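The Long Life of a Pair of Jeans

Wear, repair and storage of denim, from the seat seam to the belt loops

By Iveta Tóth

Denim fails in predictable places. The cloth is a warp-faced twill, usually with a dyed warp and an undyed weft, and the dye sits mostly on the outside of the yarn. Rub it for long enough and the pale core shows. Rub it for longer and the warp threads part, leaving a ladder of white weft that will hold for a few weeks at most.

The repair bench at Draltix, a two-room workshop on the edge of Bidville, takes in trousers on weekdays and returns them in paper sleeves. Irfan Wijaya has run the bench for six years. He sorts incoming work by where it has gone: crotch, seat, knee, hem, pocket mouth, belt loop. The crotch accounts for most of it. Four layers of cloth meet there under constant load, and the felled seam, being stiffer than the panels beside it, acts as a hinge.

Seat wear is a different matter. It comes from chairs, saddles and van seats, and it tends to appear as a broad thin area with no clear edge. Wijaya holds each panel up to a lamp before quoting. If light comes through evenly, the cloth can be backed with a light cotton and darned in straight rows along the line of the weave. If it comes through in patches, he cuts back to sound cloth and sets in a piece.

"People wait for the hole," he says. "A thin place takes me forty minutes. A hole takes an afternoon."

The thread matters as much as the patch. A polyester core thread is strong enough to saw through old cotton, so the bench uses a softer spun thread for darning and keeps the heavier stuff for loops and hems. Stitch density is kept low. Too many needle holes in a row will make a perforation, and the cloth will tear along it.

Belt loops are the cheapest job and the most often put off. A loop is a folded strip, bar-tacked at top and bottom through the waistband, and it usually goes because the wearer has hauled the trousers up by it. When it tears out it takes a piece of the band along. Wijaya unpicks the band for a few centimetres, slips a scrap of canvas behind the damage, closes it and tacks the loop back on. The charge at Draltix is 14 pounds for the first loop and 2 for each one after it on the same pair.

Belts do some of the damage themselves. A stiff strap that nearly fills the loop will abrade it along both edges, and a heavy buckle left in place while the jeans hang from a hook will drag on one side of the band. The workshop's advice is to take the belt out before storage and draw it through by the tip, slowly, with the waistband laid flat.
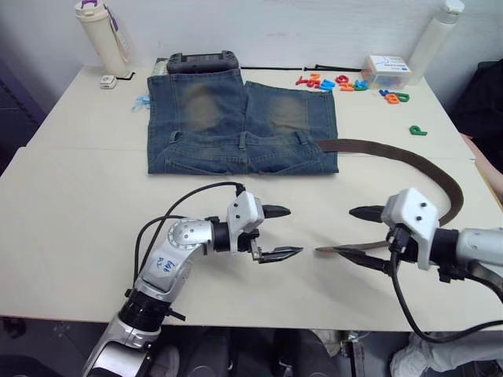
Leather also dislikes being folded with cloth. A belt left threaded in a stack of trousers takes a set curve or, worse, a crease across the grain, and cracks will start there. Hung straight from the buckle, or coiled in a loose roll in a drawer, it keeps its shape. Dyed leather can mark pale denim if either is damp, and indigo will go the other way on to light leather.

For the jeans, folding is better than hanging. Denim is heavy and will pull a line at the knee over a thin wire hanger. Lay one leg over the other, smooth the pockets flat, then bring the hem towards the waist and fold again to suit the shelf. Stacks of up to six pairs are manageable. Above that the bottom pair takes hard creases, and creases are where the dye goes first.

Washing is a matter of temperature and friction. Turned inside out, at 30 degrees, with the zip closed and the drum not crammed, a pair loses little dye. Tumble drying is harder on it than the wash.

Wijaya keeps a ledger of returns. The entry numbered 243, from November, is a pair on its third seat repair, with the first set of darns still sound. The new work is beside the old, a finger's width to the left.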